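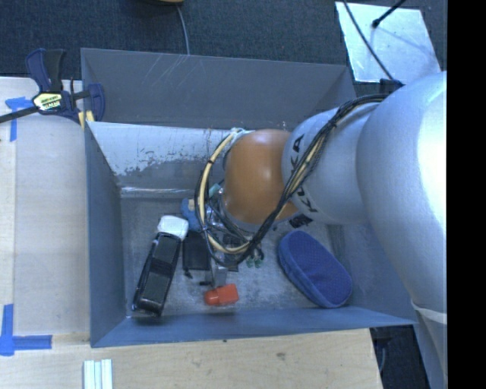 **Steltedport, Wed 30 October**

Most workshops own at least one deep metal bin that has stopped being storage. Small parts go in at the end of a job, the next job starts, and within a season the floor of the bin holds a mixture that no label covers. The bin itself suffers too. Paint wears off the sloping panels where parts slide down, pale scratches collect on the walls, and the floor takes on a dull, scuffed finish.

Kamarul Pangaribuan has spent 16 years setting up parts stores for small repair shops in Steltedport and Drenau. His view is that the mixed bin is a legitimate piece of equipment, provided it is treated as a stage in a process with a fixed turnover. "A bin with sloped sides is made for tipping into and picking out of," he says. "It's a poor place to keep anything."

## Geometry

Sloped walls move small objects toward the floor, where they can be reached. Vertical walls let them gather in the corners. The drawback of a slope is wear. Every part that lands on the panel drags across it, and the coating goes first along the lower section, where the sliding load is greatest. The damage starts as separate chips, which spread until they join into ragged patches.

Bare patches matter less than people assume. On a dry indoor bin they are cosmetic. In an unheated building they should be cleaned, sanded back to a firm edge and coated again before winter. Pangaribuan uses a two-part coating from Tronutov and leaves it overnight before loading. He does not line bins with rubber matting – grit works underneath it and grinds the floor.

## Fill level

The common mistake is depth. Once objects lie several layers deep, anything at the bottom is effectively lost, and retrieving it means moving everything above. Pangaribuan's rule is that some of the floor must be visible at all times. At the Bang repair shop in Drenau, a stock check in October turned up 2341 loose items across 6 bins. Most were usable. Many had been reordered at least once while the originals lay under other stock.

The shop now runs 3 mixed bins and empties each one on a fixed day. Whatever is left at that point is sorted into drawers, returned to its kit or scrapped.

## Color and shape

Gray parts on a gray floor are slow to find. A bright red or orange object can be picked out from across the room, even when it has come to rest close to a wall. Where there is a choice of finish, as with caps, handles and plastic housings, Bang now orders the brighter one. Steel parts get a dab of paint on a surface that does no work.

Shape also counts. Blocky pieces tend to settle on a flat face and stay put. Rounded ones roll until something stops them, often the wall, and are harder to grip there. They should be sorted first.

## Cleaning

A bin in daily use needs brushing out once a week. Start at the top of the slope and work down, then lift the debris from the floor with a flat pan. Compressed air is quick but drives fine swarf into the seams. The joint between panel and floor should be checked with a fingertip in a thick glove, and any raised edge filed flat before the bin goes back into service.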